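Search posts, people, tags
Go

1/ Prumix wants us to believe it has fixed boat sharing. You pay 3000 to join, then 1000 a month, and you get "guaranteed" days on a yacht kept at the Flakville marina. I've read the member agreement. The word guaranteed appears in the brochure and nowhere in the agreement.

2/ What you get in writing is "priority access subject to fleet availability". The fleet is one boat, a Girner sloop, plus a second one that has been arriving soon ever since January.

3/ I asked Thiện Phùng, who runs member services, how many people share the sloop. He said the number was "carefully managed". I asked again and got a link to the brochure.

4/ Cancellations. If Prumix calls off your day for weather, you get a credit. If you call it off for weather, you lose the day. Same harbour, same wind. The skipper's opinion only counts when the skipper works for them.
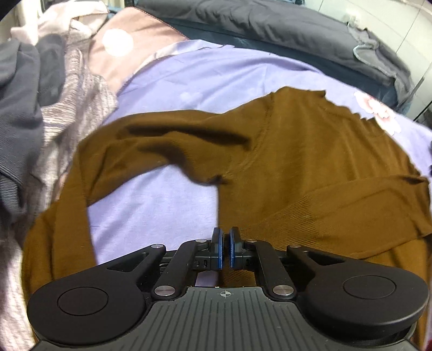

5/ Insurance. The excess is 2000 per incident and it falls on whoever had the boat last. There's no handover inspection in the agreement, so if the member before you scraped the keel, good luck proving it. I'd want a signed check at both ends before I touched a dock line.

6/ Wondimu Fikre has chartered boats out of Jenkins for years and read it over for me. His view is that it's a normal charter with a joining fee bolted on. He also spotted clause 9, which lets them move the boat to another harbour with a week's notice. Lovely if you live near the other harbour.

7/ A few of you have asked about the waiting list. The site told me I was number 506 in the queue. I opened it on my partner's phone and she was number 506 as well. Make of that what you like.

8/ Yes, owning is a money pit. Mooring, antifouling, a new rigging bill every time you look up. I get why people want a cheaper way onto the water. I'd still take an ordinary club share where you can see the logbook and ring the other owners.

9/ Sent Prumix a list of questions at 9 am. Got an auto-reply with a colour photo of a sunset. I'll post the answers under this one if any come.

Last updated: January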